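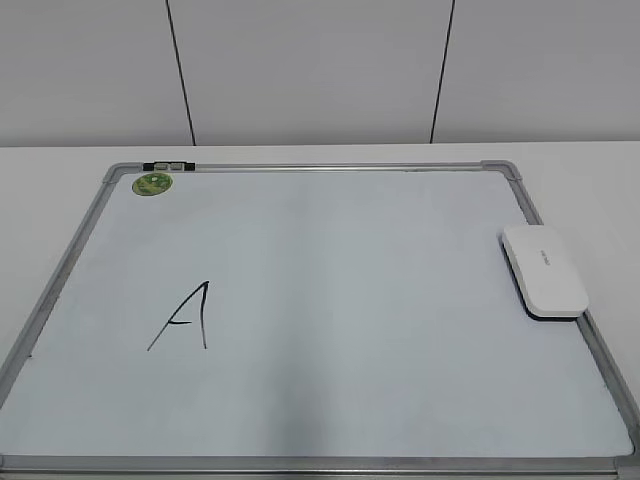

Teachers at Gonbridge had asked for boards that could be laid flat on a table and still wipe clean at the end of the day, according to one reply to the district's July survey, which added that wall boards were "fine for me and too high for half the class."

Gonbridge schools replace wall boards with tabletop sets

29/12/2020

The Gonbridge school district will supply framed tabletop whiteboards to its early-grade classrooms when the new term opens. The order covers 302 boards and the same number of erasers. Kunudness, the supplier, will deliver in two loads, the first to the Chmielewska building and the second to the remaining sites.

The boards are used for letter practice. A teacher writes a single capital, and pupils take turns copying it beside the first, wiping, and starting again. Under the old arrangement the same work was done on wall boards or on paper. The district's purchasing note puts paper use for handwriting at 3841 sheets per grade last year and expects the figure to drop, though it gives no target.

Delivery was first planned for the fall and was moved back when the supplier changed its packing. Boards now ship flat, 50 to a pallet, with card between the faces. An earlier trial load arrived stacked face to face, and several boards had scuffs near the corners that held ink after wiping. Those boards were returned and are not part of the present count.

The purchasing note sets out how the boards are to be looked after. Dry erasers are to be used after each lesson. A damp cloth may be used once a week, followed by a dry one. Solvent cleaners are allowed only for permanent marker and only with the room empty. Ink left on over a weekend should be written over with a fresh dry-erase marker and wiped at once. Boards are stored upright, frame down, away from radiators.

Markers are not included in the Kunudness order. The district has a separate contract with Jirach for low-odor markers in black and blue, and 1247 of them are held in the central store. Red was dropped from the list after staff reported that it left a pink cast on older boards.

Wall boards will stay up in rooms for the upper grades. In the early grades they will be taken down as each room is repainted, and boards in usable condition will be offered to the after-school program. Schools that want to keep a wall board should tell the purchasing office before the second load goes out.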